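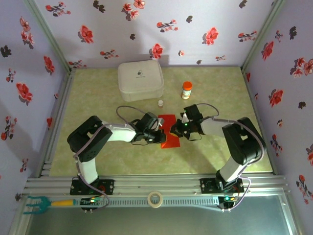

La pochette blanche, le flacon ambré et, sur les murs, des fleurs rouges.

Je vous avais promis un billet sur la façon dont je prépare mes petits voyages depuis que je prends un traitement tous les jours, et comme d'habitude j'ai laissé passer deux saisons avant de m'y mettre. Pardon à celles et ceux qui m'ont écrit au printemps, je vous ai lus, je vous ai même répondu dans ma tête, ce qui ne vous a pas beaucoup avancés.

Tout a commencé par un séjour à Herncombe, en juillet, chez Berwyn Skyrme, un vieil ami de mon mari qui loue l'étage de sa maison aux gens de passage et qui refuse obstinément qu'on le paie quand on le connaît. Nous étions partis tôt le matin, le coffre plein à craquer, et j'avais pensé à tout : les bottes, les imperméables, le pot de confiture de mirabelles pour Berwyn, deux romans que je n'ai pas ouverts. À l'arrivée, vers sept heures du soir, j'ai vidé mon sac sur le lit et j'ai compris que mes comprimés étaient restés sur le buffet de la cuisine, bien rangés à côté du pain, à l'endroit précis où je les avais posés pour ne pas les oublier !

Je vous passe la soirée. Berwyn a été adorable, il a téléphoné à droite et à gauche, et le lendemain matin la pharmacienne de Grolton m'a reçue avec une patience que je n'aurais sans doute pas eue à sa place. Il a fallu appeler mon médecin, attendre qu'il rappelle, retrouver le nom exact du produit (je disais « le petit blanc », ce qui ne fait pas sérieux dans une officine), et puis tout s'est arrangé. Mais j'ai eu peur, et je me suis promis de ne plus jamais voyager comme ça.

Depuis, j'ai pris des habitudes que je vous livre telles quelles, en précisant tout de même que je ne suis ni médecin ni pharmacienne et que pour tout ce qui touche aux doses il faut demander à quelqu'un dont c'est le métier.

D'abord, j'ai une trousse qui ne sert qu'à ça. Pendant des années j'ai tout mélangé avec le maquillage, les épingles, les échantillons de crème, et je retrouvais un comprimé solitaire au fond du sac sans savoir de quel siècle il datait. Maintenant la trousse des médicaments est à part, elle voyage avec moi dans le sac à main et jamais dans la valise. Ma belle-sœur a perdu une valise entre deux trains et elle ne l'a jamais revue - je n'ai pas besoin d'une deuxième leçon.

Ensuite, je garde les boîtes et les flacons avec leurs étiquettes. J'ai bien essayé les piluliers à petites cases, mon mari m'en avait offert un très joli, mais en déplacement je préfère que le nom soit écrit dessus. Je glisse avec une copie de l'ordonnance pliée en quatre, et j'en ai une photo dans le téléphone. Pour l'étranger, c'est encore autre chose, certains produits demandent des papiers et il vaut mieux se renseigner bien avant le départ.

Et puis il y a la liste. Ah, la liste ! Je l'ai écrite à la main dans un carnet Söderlund que je traîne partout, avec le nom de chaque médicament, l'heure de la prise et le numéro du cabinet. Sur la page d'en face, j'ai noté le numéro de Berwyn, celui de ma fille et celui de la voisine qui a les clés. La veille du départ, je relis le tout avec une tasse de tisane, et je coche. Je me moquais de ma mère qui faisait pareil avec le gaz et les volets, et me voilà.

Pour les trajets d'été, j'évite de laisser la trousse dans la voiture garée au soleil. Nous faisons toujours halte à Brelon, où il y a une petite place avec des tilleuls et un café qui sert des tartines énormes, et je la prends avec moi à table, posée à côté de l'assiette. Mon mari lève les yeux au ciel, mais il a cessé de faire des commentaires.

Nous retournons à Herncombe un samedi, bientôt, si le temps veut bien se calmer un peu. Berwyn a déjà demandé si j'apportais de la confiture. Il en reste deux pots à la cave, de la mirabelle encore, et peut-être un fond de rhubarbe que je n'ose pas trop montrer. Si vous avez vos propres manies de départ, racontez-les-moi dans les commentaires, j'adore ça, et cette fois je tâcherai de répondre avant l'automne.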